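Tabletop Game Design, Unit 4: Activation and Turn Order in Miniature Skirmish Games
Course handout, Clendov Evening School
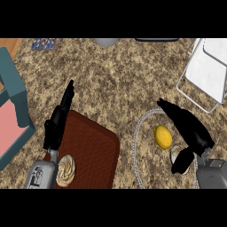
Reading time: 2 min

4.1 Scope

Unit 3 dealt with movement and measuring. This unit deals with the order in which models act. Dice and damage are left for Unit 5. All worked cases use Staltus, the practice rule set in the course pack. Page 17 of the pack has the full sequence of play.

4.2 Terms

Activation: the period in which one model, or one unit, may spend its actions.
Round: the period in which every model on the table has had the chance to activate.
Initiative: the rule that decides which player activates first in a round.
Pass: a choice to hand the activation to the opponent without spending a model.

Some published rules use "turn" for both a round and a player's share of a round. In this course "turn" always means a player's share.

4.3 Whole-side turns

One player moves and fights with every model, then the other does the same. The system is quick to teach and needs no markers. Its main fault is the first-turn advantage. A side that shoots first with all its models may remove enemy models before they have acted, and the loss carries through the rest of the game.

Common corrections:
- limit shooting in the first turn
- give the second player a larger force
- place terrain so that no long line of sight exists at the start
- allow the second player to redeploy one unit after seeing the first player's setup

Waiting time is the second fault. In a large game one player may have little to do for a long stretch except roll saves.

4.4 Alternating activation

Players take it in turns to activate one model each. Staltus works this way. Each model has 2 actions and receives a marker when its activation ends. The round is over when all models are marked.

The problem here is unequal numbers. Suppose side A has 10 models and side B has six. After six exchanges side B is finished for the round, and side A makes its last four activations in a row with no reply. Players learn to buy cheap models for this purpose alone. Staltus gives the smaller side one pass for each model it is short, so side B has four passes in this case.

Passes must be spent before the player's last model activates. Without this limit the smaller side can hold back its best model until all enemy models are marked, then act at no risk.

4.5 Random activation

A token for each model goes into a bag, in the color of its owner. The token drawn shows which side acts next. Fidach uses this method. Long runs of one color do occur, and a designer should test whether a run of four or five draws can decide a game. Planning is harder, and solo play becomes simple to support.

4.6 Reactions

A reaction lets a model act outside its own activation, most often to shoot at a model that crosses its line of sight. Rules must state three points: whether the reaction uses up an action, whether it is resolved before or after the move, and whether a reaction can itself cause a reaction. Staltus answers yes, before, and no.

4.7 Exercise

Play the Okoro Bridge scenario twice with equal forces, first with whole-side turns and then with alternating activation. Keep the same terrain layout. For each round, record the models removed and which side held initiative. Bring the record sheet to room 209.

Reading for Unit 5: course pack, section on dice pools and target numbers.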